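Burger cell, workshop notebook, November, page carried on from the grey book

Started 14:10, both benches free. Aim for tonight: get the Zaveo arm to open a lane on the dispenser by itself, no hand on the jog pad. Club demo at Starkville is the deadline and we still haven't done one clean order end to end.

Taught the approach pose again from scratch. The old one drifted when we moved the table leg, my fault, didn't write down where it was. New one is saved as lane_front_2. Run numbering carries on from last time, so first log today is 690.

Firmware back on the Gollora board, the beta kept dropping the gripper width to zero at startup. Old version boots slow but it boots.

Lanes loaded as per the menu sheet, buns at the top, dark discs next one down, lettuce under that. White pushers up against the first two. Fingers come in from the red strip side, open. 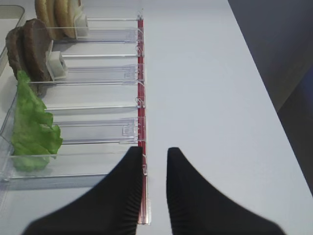 Faustine Guillot reckons we are starting at the wrong end and should prove the lettuce lane before anything else, as buns will forgive a sloppy grip and a leaf won't. She would also drop the closing speed by half and only put it back up once we have ten goes in a row. Fair on the speed. Not convinced on the order, the juniors need to see something work or they'll drift off to the Gagnon car project again.

So compromise, buns first but at slow speed. Closing force set to 42 in the config (no unit in the manual, why). Was 60-odd before and I don't trust it near clear plastic.

Things to sort, no order:
- reflections off the dividers. Edge finder picks the highlights and calls them rails. Try the red strip as the reference instead, its the only strong colour near the front
- mask out the lettuce green while we're at it
- timeout on the move, currently 2745 ms, too short at half speed, it aborts before it gets there
- second set of fingertips, ask if the print queue is clear

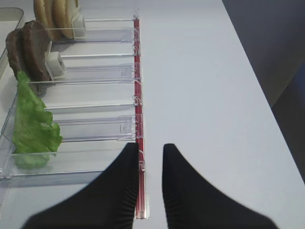 Red threshold first then. Wrote a quick script that takes the hue band, fits one line, throws away anything shorter than half the picture height. Gives an angle and an offset, feeds straight into the approach pose. Clémence Bouvier has the branch, please don't merge until I've tidied the names, half the variables are called thing.

Played it back on saved shots from runs up to 969 in the old numbering (yes the numbers overlap, old ones have an A in front now). Line fit looks sane on most. Falls over when the exposure goes up, so lock the exposure. Have asked for that three times in this book, doing it myself tomorow.

17:40, stopping. Arm parked, e-stop in, pendant on the hook.

Next session: timeout up to double, slow bun lane, then Faustine's lettuce test. Whoever is in first, check the table leg against the tape mark before you power anything.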